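Jun 21, 2018

Print this entry | E-mail this entry

Up at six. Already warm. Had toast and the last of the apricot jam, then sat down to write this before the phone started.

Viera Jelínek called last night to say the choir has lost the hall for the summer concert. The roof is being redone and the work was moved up. So we have 60 singers, a program that is nearly learned, and no room to sing it in. 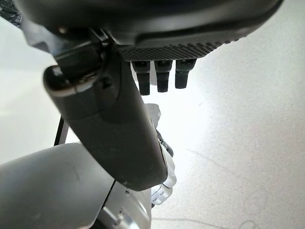
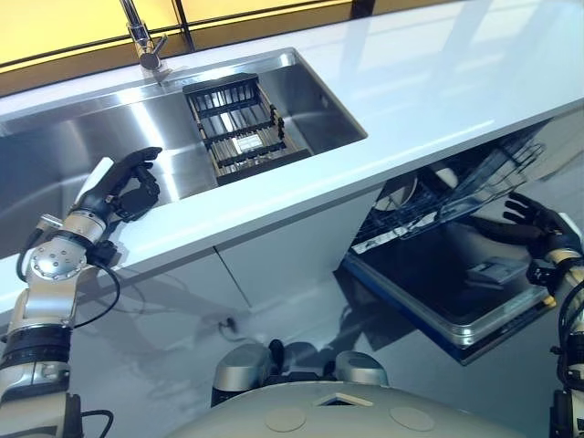
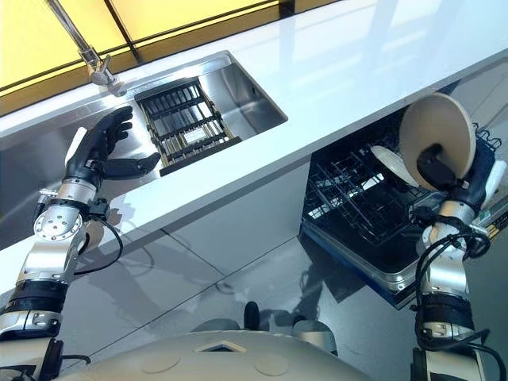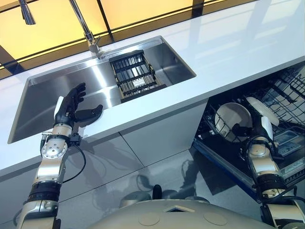

I spent most of the morning calling places. The school gym is free but the sound in there is terrible, everything comes back at you a second late. The old Umside canteen was the best of the lot. It seats 116 and it has a decent wood floor, and Charalambos Stamatopoulos knows the man who holds the keys. The kitchen matters too, as we always serve coffee and cake in the second half, and last year we washed cups in a bathroom basin, which I will not do again. A big rectangular steel sink set in a white counter, with a rack standing in it for the cups, is all I ask for. I wrote "sink" on my list under "piano" and underlined both.

The piano is the harder one. Umside has an upright that Charalambos says was last tuned in March of some year he could not name. I asked him to play me a scale over the phone when he went by at lunch. He did. The top octave is sour and one of the low keys does not sound at all. The tuner wants 50 dollars to come and look and more if he has to replace anything. I told him yes.

Rehearsal at seven, in Evangelia Tzavaras's garage with the door up. Thirteen of us came, mostly altos. We did the Slovak set first and it went well enough. The middle verse of the second song still drags. Evangelia thinks the tenors are breathing in the wrong place and I think it is the altos, and I am one of them. We took it four times. The fourth was worse than the third so we left it there.

Then the long piece. Normunds Zariņš has written out a new ending for it, 30 bars, with the basses holding a low note under everything. I did not like it on paper. It sounds better than it looks. The page turn comes at a bad moment, right where the altos come in, and I have asked him to copy it again with the turn two lines earlier. He said he would do it this week.

Iraklis Bakalis wants to drop the solo. He says his throat has been bad since the cold he had and he cannot promise the high part. I said we would wait a week and then decide. If he does drop it, Viera can sing it down a third, and then the whole set has to come down with it, and I will have to find the other copies. I believe they are in the blue suitcase in the hall closet, under the winter coats.

Home at half past nine. Ate cold rice and a tomato standing up. My voice is rough and I have a blister from the garage stool, of all things.

For tomorrow:
- call the tuner back with the address
- ask about parking at Umside
- look in the suitcase
- tell Viera the seating, she wants two rows and I want three
- return the music stands, we have four that are not ours

It is still light out at this hour. The neighbor is watering her beans. I left the window open and went through the alto line of the new ending once more, quietly, and got the entry right two times out of three.

3 comments | 5 shares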